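Equipment Review: Frimpong Cut-and-Join Vegetable Set
Play and Learning Resources, Huridix Family Centers
Prepared by Gediminas Ramanauskas, with comments from Uldis Paulauskas

The Frimpong Cut-and-Join Vegetable Set was put forward for review in June, when the centers were replacing their pretend food. The older sets had lost so many pieces that several vegetables existed only as left halves. Staff were asked to find a replacement that could be used at the table with small groups and in the play corner without supervision of every piece.

The set is sold as a sorting and pretend cooking toy for children of preschool age. It contains 12 vegetables, most of them supplied in two halves that press together and pull apart. It does not include a storage container, a chopping board, or a knife. The centers used their own bins and did not purchase the matching accessories.

Scope of the review

The set was used at 2 centers over one summer session. Staff recorded comments on a shared sheet after each activity. No laboratory testing was carried out, and this review makes no statement on materials or chemical safety. Readers who need that information should request it from the supplier before ordering.

Appearance and recognition

The vegetables are simplified but easy to name. Corn was recognized at once by nearly every child, and staff found it the most useful piece for starting a conversation. The yellow kernels and green husk leaves give two clear colors to talk about. The seam between the halves is easy to see, which helps younger children understand where the piece should come apart.

The pink root vegetable caused more discussion. The supplier's contents list calls it a radish, while many of the children, and several of the adults, called it a turnip. The reviewers do not regard this as a fault. It does mean that staff using the set for vocabulary work should agree on one word in advance, particularly in groups where English is a second language for some families.

Joining and separating

The halves hold together well enough to be passed from hand to hand. Separating them takes a firm pull. Most four-year-olds managed alone, and the younger children generally asked an adult to begin the pull and then finished it themselves. The corn was easier to separate than the rounder vegetables, as its length gives both hands something to hold.

Alignment is the weaker point. If the halves are pushed together slightly out of line, they stay together but leave a gap, and children who care about such matters will take the piece apart and try again. One child at the second center did this for most of a morning and was entirely content. Others lost patience and left the halves on the floor.
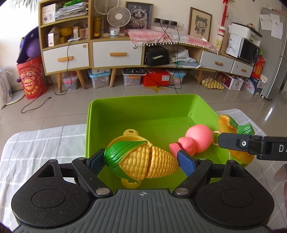

Storage was considered separately. The reviewers recommend a straight-sided plastic bin in preference to a bag or basket. Bags were tried for the first part of the session and proved unsatisfactory: children tipped the whole contents out in order to find one carrot, and the halves scattered. With an open bin, they looked first and reached in afterward. A strong, plain color is preferred, and one bin should be kept for this set alone.

It was also found useful to place a cloth under the bin. It marks out the working area on a shared table, reduces noise when pieces are dropped, and can be gathered by its corners at the end of the activity. Any washable table cloth will serve.

Use in activities

The set was tried in three kinds of activity. The first was matching, in which halves were separated beforehand and children were asked to find the partner of each. This worked well with two or three vegetables at a time and poorly with the full set, which gave too many pieces to search through.

The second was a shop game using paper bags and a list. Children enjoyed it greatly, although the vegetables soon became secondary to the cash register. Mr. Paulauskas notes that a second set would be needed for groups of more than five, as there were repeated disagreements over the corn.

The third was putting away. Children were asked to join every vegetable before returning it to the bin. This became part of the normal routine within the first weeks, and staff consider it the main reason that the set was still complete at the end of the session. It adds several minutes to tidying, and that time should be allowed for in the schedule.

Cleaning

Pieces were wiped with warm water and mild soap, then left apart to dry on a towel. The inner faces need attention, as crumbs and modeling dough collect there. Dough is the more troublesome of the two. Staff are advised to keep the vegetables and the dough on different tables, and to use a soft toothbrush where this has not been possible.

Comparison with a similar product

The Hitovska Garden Box, already in use at one center, was considered alongside the Frimpong set. It has more pieces and comes with its own tray. Its halves are looser, which suits children under three, but they fall open when the tray is carried. Its colors are paler, and its cucumber and zucchini cannot readily be told apart. Where a center already owns the Hitovska product in good condition, the reviewers see no need to replace it.

Supply

The set was ordered through Drornix, which delivered all items in one shipment. The contents list was printed on the outer carton only. Centers should cut it out and keep it before the carton is recycled. Single replacement vegetables were not offered at the time of ordering, and the reviewers have asked the supplier whether this could be changed.

Assessment

The Frimpong Cut-and-Join Vegetable Set is recommended for groups aged three to five. Its strengths are clear shapes, a secure join, and easy cleaning of the outer surfaces. Its weaknesses are the uneven alignment of the halves, the lack of a container, and the absence of single replacements. It is recommended with reservations for children under three, who will need an adult to separate most pieces.

Centers wishing to borrow the review set before ordering may contact Mr. Ramanauskas through the resources office. Loans are for one session, and all vegetables should be returned joined.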